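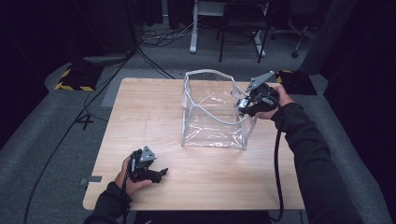 Américo Marinho on clear storage bags

Américo Marinho has been responsible for soft storage at Durkach for 19 years. Soft storage is the company's term for anything that holds its contents but can be folded: garment covers, blanket bags, and the open-top clear boxes that now take up most of his working time. We spoke at the Vomonwood office, where the samples are checked before an order is released.

The first thing he looks at is the rim. "A clear sheet by itself has very little stiffness," he said. "Cut a box out of it and stand it up, and the walls lean in. The piping is what gives you a box."

Piping is a narrow strip folded over the raw edge and sewn through. On the current Durkach pattern it runs along the top and down the corners. Marinho prefers white or light gray. Black piping shows less dirt but also shows every uneven stitch, and returns on the black version were higher in the one season it was sold.

Some sag in the walls is accepted. The check is done with the bag empty and open on a flat table. The inspector takes the rim between finger and thumb, pulls the wall upright, lets go, and watches where it settles. A front wall that dips a little passes. One that folds down to the base is sent back to Oyelaran, the sewing contractor, with the seam marked.

Creases are a separate matter. Bags are shipped flat, 112 to a carton, and the fold lines stay in the plastic for a while after opening. "People write to us about the creases more than anything else," Marinho said. "Leave it open in a warm room for a day or 2. Put something in it with square sides. Don't use an iron." He has been sent a bag that had been ironed and keeps it in a drawer.

Thickness was changed in February. The older sheet was heavier and stood better, but it cracked at the corners when stored in unheated garages. The new sheet is thinner and more flexible. Of the 1,111 bags in the first run, roughly half went to Sendetness, a closet fitting firm that uses them on high shelves, where the customer has to read the contents from underneath. Sendetness asked for a handle. Marinho refused it on the grounds that a handle sewn to thin sheet tears out under load, and offered a second row of stitching at the rim.

On use at home he had few recommendations. Fold clothes to the width of the base and file them on edge. Keep shoes out unless the soles are clean, as grit scratches the inside and the bag turns cloudy. Wash with dish soap and a soft cloth, and dry it open.

He does not label his own. "It's clear plastic - you look through it."

Interview date: 10/05/2003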